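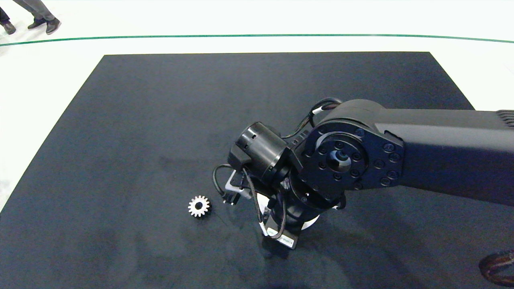

Abb. 7.1: Roboterarm mit Greifer über einer dunklen Arbeitsmatte; links vom Greifer ein Zahnrad aus Metall.

Kapitel 7
Handgriffe in Werkstatt und Haushalt: Stand der Automatisierung

7.1 Einführung

Die Frage, ob Maschinen alltägliche Handarbeiten übernehmen können, wird in der Öffentlichkeit meist am Beispiel des Haushalts gestellt, in der Fachliteratur dagegen häufig am Beispiel der Montage. Beide Bereiche stellen verwandte Anforderungen. Ein Löffel in der Schublade und ein Zahnrad auf der Werkbank müssen erkannt, angefahren, gefasst und in definierter Lage abgelegt werden. Für den Menschen ist dieser Ablauf so selbstverständlich, dass er in Arbeitsplänen oft gar nicht als eigener Schritt erscheint.

Das vorliegende Kapitel behandelt das Greifen kleiner, lose liegender Teile. Es setzt die Grundlagen der Kinematik aus Kapitel 4 voraus. Die Aufgabenstellungen gehen auf eine Lehrveranstaltung zurück, die Jolanta Baran und Christos Gavalas am Institut Hirndale entwickelt haben.

7.2 Das flach liegende Teil

Flache Teile gelten als schwierig, weil die Finger eines Parallelgreifers nur eine geringe Höhe zum Ansetzen vorfinden. Fährt der Greifer zu hoch an, schließen die Finger ohne Kontakt; fährt er zu tief, setzen sie auf der Unterlage auf. Hinzu kommen Reflexionen auf blankem Metall, welche die Lageerkennung stören.

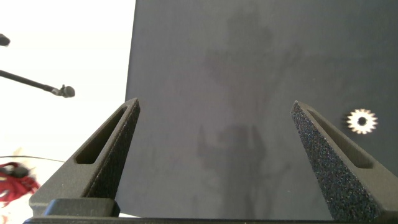 Der zulässige Fehler in der Höhe ist demnach wesentlich kleiner als der in der Ebene. Seitliche Abweichungen gleicht ein weit geöffneter Greifer beim Schließen teilweise aus, da die Finger das Teil zur Mitte schieben. In der Höhe fehlt ein solcher Ausgleich, sofern nicht nachgiebige Finger oder eine Kraftregelung eingesetzt werden.

In der Versuchsreihe Pledemura wurden 2.340 Greifversuche ausgewertet. Elżbieta Kołodziej ordnete die Fehlversuche nach Ursachen und kam zu dem Ergebnis, dass die Lageerkennung seltener versagte als die Annäherung auf den letzten Millimetern. Für eine Vergleichsserie mit 100 Versuchen je Teil wurde die Unterlage gewechselt; die Auswertung findet sich in Abschnitt 7.5.
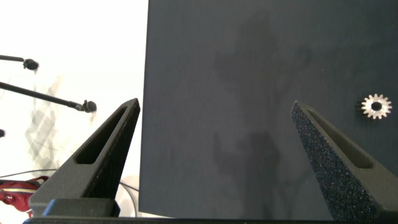 Frage: Kann ein Roboter, der Werkstattteile sicher greift, auch im Haushalt eingesetzt werden?
Antwort: Nur in eng begrenzten Fällen. In der Werkstatt sind Teile, Ablageorte und Abläufe weitgehend bekannt, während im Haushalt Gegenstände, Beleuchtung und Untergrund ständig wechseln. Ein dort brauchbares Gerät muss außerdem Fehlgriffe selbst erkennen und beheben.

7.3 Begriffe

Unter Greifplanung wird im Folgenden die Auswahl von Kontaktpunkten und Anfahrrichtung verstanden.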